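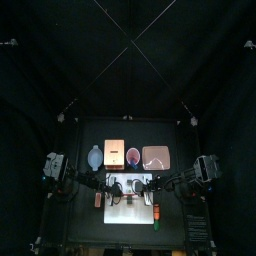

A gripper that drops out in the middle of a job and comes back by itself gets blamed on software nine times out of ten, and I've stopped believing it. The error we kept getting on our two-arm cell was code 349, "gripper not responding," and the standard advice for a 349 in the Kiltari controller is to update the firmware and restart. We updated. We restarted. The fault came back the same afternoon. Before you go down that road, look at how the cables leave the grippers. Ours hang in loose loops over the white board, one from each side, and when the two grippers nearly meet over the middle there isn't much room for either loop to go anywhere. The steps below are the ones I wish we had done first. They take an hour or so and you don't need anything from the vendor.

Before you start

Stop both arms and take the cell out of automatic. The Kiltari hold button pauses motion but leaves the grippers powered, whatever the quick-start card may lead you to think, so use the emergency stop and then switch off at the main. Wait for the base lights to go out. Keep your hands out from between the fingers until they have. Hold the wrist when you release the brakes on our model, as the arm will sag.

Step 1. Save the log before it gets overwritten

Ours keeps the last 100 events and no more. Copy it off first. Write down the joint positions next to every 349, and don't bother with the "probable cause" column. Ours said "network" for all of them, including the one I caused on purpose by pulling the plug.

Step 2. Sort the errors by position

If they're scattered all over the table, this page probably won't help you much. If they bunch up, you have a mechanical problem until somebody proves otherwise. Ours bunched up at the center of the board, with the left wrist rolled inward.

Step 3. Flex the cable by hand

With the power off, put a meter across the cable from end to end and bend it, a bit at a time, starting at the gripper. Watch for the reading to jump. Do both arms, even if only one is complaining. On ours the left cable opened up a short way back from the plug, and only when bent toward the board. A straight cable tested perfect, and that's how it had passed inspection at Pelgate.

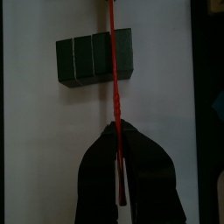 Posted by Brisa Quezada
Greenberg bench notes, November 2019
Steps checked by Cempaka Manurung

Step 4. Rule out the grip itself

People mix these two faults up. A lost signal and a bad pinch can both end with a part on the table, but they want different repairs. A thin part such as the red stick, held just below the bumpy section between two blunt fingertips, is a fair test: the contact is small and the ridges are uneven, so the finger gap may read differently each time. Pick the same part ten times on the bumps, then ten on the smooth shaft. If the gap reading wanders but never disappears, you have a grip problem. If it disappears, go back to the cable.

Step 5. Replace, and re-route

A new cable on the old route only resets the clock. Fix the cable at the wrist, then walk the arm slowly through its worst pose and see where the slack ends up. Dratby sells a clip for this. I found it no better than a hook-and-loop strap, and the strap is easier to undo.

Step 6. Run it and don't celebrate early

Our old cable managed 657 picks between two faults, so a quiet morning means very little. Run well past your own longest gap. Log everything, and leave the firmware alone while you do it, or you won't know which change you're testing.

If the 349 returns in the same spot with a new cable, check the socket on the wrist side for a bent pin. I haven't had to go further than that.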